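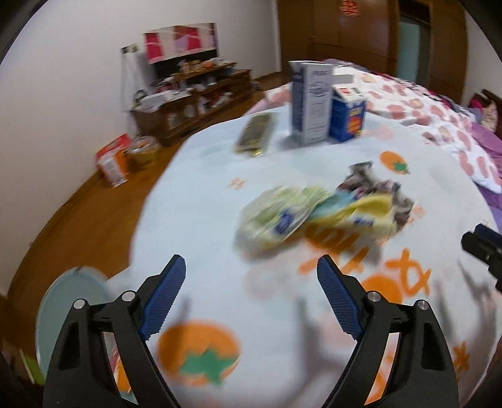 What is the new bean stew from Welovik, and does it need soaking the beans the night before?
It is a ready mix of dried beans, barley and herbs for one pot, and the beans go in dry, without any soaking.

Welovik brings a one-pot bean stew to kitchens with little time

Skadonar, 16 August 2026

Welovik, the maker of dried soup and stew mixes, announces today its new product for home cooks, the Derudent bean stew. The mix will be sold in small shops and market halls in Skadonar from this week, and in the Welovik online shop for all other customers.

Derudent is the old name of a farmhouse stew which was cooked in the hills behind Skadonar, mostly in the cold months. In the original way the pot stood on the edge of the stove from morning until the evening meal. The Welovik kitchen has worked on the recipe since March of last year, with the wish to keep the thick, dark sauce and to make the work for the cook much smaller.

The bag contains small white beans, brown lentils, pearl barley, dried onion, dried carrot, bay leaf, savory and sweet paprika. There is no salt in the mix. Salt is added by the cook at the end, when the beans are already soft. One bag gives six good portions, or four for people who come hungry from the garden.

How it is cooked

The whole bag is put in a heavy pot or a slow cooker with two litres of cold water and two spoons of oil. In a pot on the stove, the stew is brought to a strong boil for ten minutes and then left on a low flame, with the lid a little open, for up to 2 hours. In a slow cooker the mix must also first be boiled for ten minutes on the stove, as with all dried beans of this kind, and after this it goes into the cooker on the low setting for eight hours. A tin of chopped tomatoes can be added in the last half hour. If it is added earlier, the beans stay hard.

Customers who like meat can put in smoked ribs or a piece of sausage together with the water. In this case we advise to taste before adding any salt. For a version without meat, a handful of dried mushrooms gives a deep flavour, and the water in which they were soaked can go in the pot too. The stew becomes thicker when it stands, so on the second day it usually wants a cup of water and a slow warming. It can be frozen in portions for three months.

Tested at home by our customers

Before the start of sales, Welovik sent test bags to 859 households which had ordered other mixes from us. They cooked the stew in their own pots and wrote to us what they found. The first version was too sweet for many of them, and the paprika was made less. Several also asked for more barley – this was done too. The cooking time on the bag was changed after letters from people with very hard tap water, where beans need longer. A short note on this is now printed on the back.

The beans and lentils come from Makris, a growers' group that has supplied Welovik with pulses for 13 years. The barley is milled in Skadonar. The herbs are dried whole and cut only shortly before packing, so the savory keeps its smell in the bag.

The packaging is a paper bag with a thin inner lining, closed with a folded top and a paper band. It should be kept in a dry cupboard, and after opening it is best to use all the mix at once. The small pieces sink to the bottom, and half a bag would not have the right balance of beans and herbs. The mix keeps for 18 months from the day of packing. Please note that barley contains gluten. A version with buckwheat is in work, but we can not yet give a date for it.

Recipe sheet

A free recipe sheet is given with each bag in the shops, and it can also be read on the Welovik website. It has the basic stew, the mushroom version, and a baked dish made from leftovers – the cold stew is spread in an oiled tin, covered with breadcrumbs and a little hard cheese, and baked until the top is brown. We also explain there how to make the stew thinner, as a soup for small children, with the paprika left in and the bay leaf taken out.

About Welovik

Welovik makes dried mixes for soups, stews and porridges in Skadonar. All mixes are made without added salt, colouring or flavour enhancers.

For the press

Sample bags, the recipe sheet and the full list of ingredients can be requested from the Welovik press office in Skadonar. Please write "Derudent" in the subject of your message, and tell us the postal address to which the bags should be sent.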